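Workshop notebook
2022-11-27

Sunday, so the place is quiet and I've got the big brown table to myself, which means I can finally have a go at the storage question instead of moaning about it at tea. Kettle on, radio on, door propped open until my feet got cold.

The plan (such as it is) was to get the red blocks out of the carrier bags they've lived in since the Grasari order and into proper clear plastic, where people can see what they're taking. The stepped ones are the worst for this! They hook on to each other in a bag and you end up pulling out a whole clump when you only wanted one, and then the clump goes back in any old how and the next person swears at it. On a flat floor they sit nicely and you can pick one up by the notch without disturbing its neighbours.

So: big clear bin, lengthwise on the table, with a smaller clear tray inside it at the right-hand end. I like this a lot more than I thought I would. The small tray lifts out and goes to whoever is working, and the big bin stays put. I wrote to Drirkumell about dividers back in the summer and they wanted 210 for a set, plus carriage, so a tray inside a bin it is.

Lids are where I'm stuck. I'm using two of the ribbed clear ones side by side on top, handles facing outwards, and they overlap a bit in the middle. Leaving the right-hand end open is handy while you're working, as you can reach straight in, but for the shelf I want it shut. Must look through the lid pile under the Bukska shelving in case there's something longer. I'm fairly sure there was one with a crack in it that we never threw out, and a cracked lid would still keep the dust off.

Other thing about clear plastic on clear plastic: you lose the edges. Twice this morning I put my hand down on a lid I'd forgotten about. A strip of coloured tape along the rims would sort it, and I'd do the small tray as well. We've got green and yellow in the drawer. Not red, it'll just look like another block.

Blue tray is for returns. Shallow, so things don't get buried, and it can live at the right-hand end of the bin with its edge tucked under. Used blocks go in there, get a wipe, then back into the clear tray. I know full well everyone will ignore this for the first week.

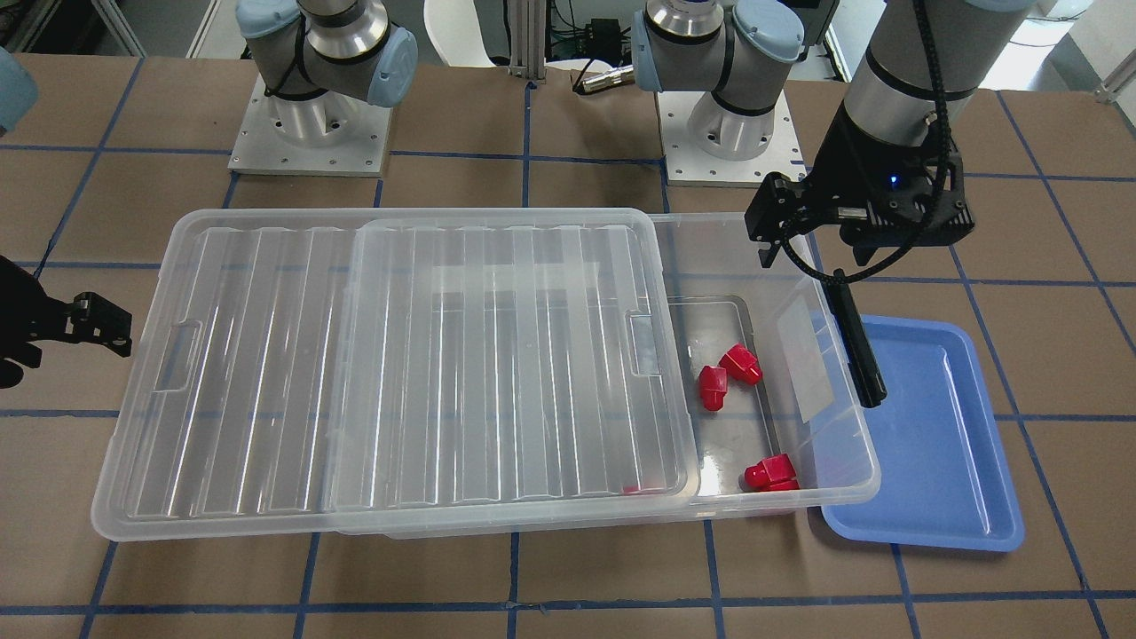 Book 9, p. 146

To do before December: tape on the rims, find the long lid, ask McKinnon if the labels come in a size that fits the end of the bin. Leave the blue tray out.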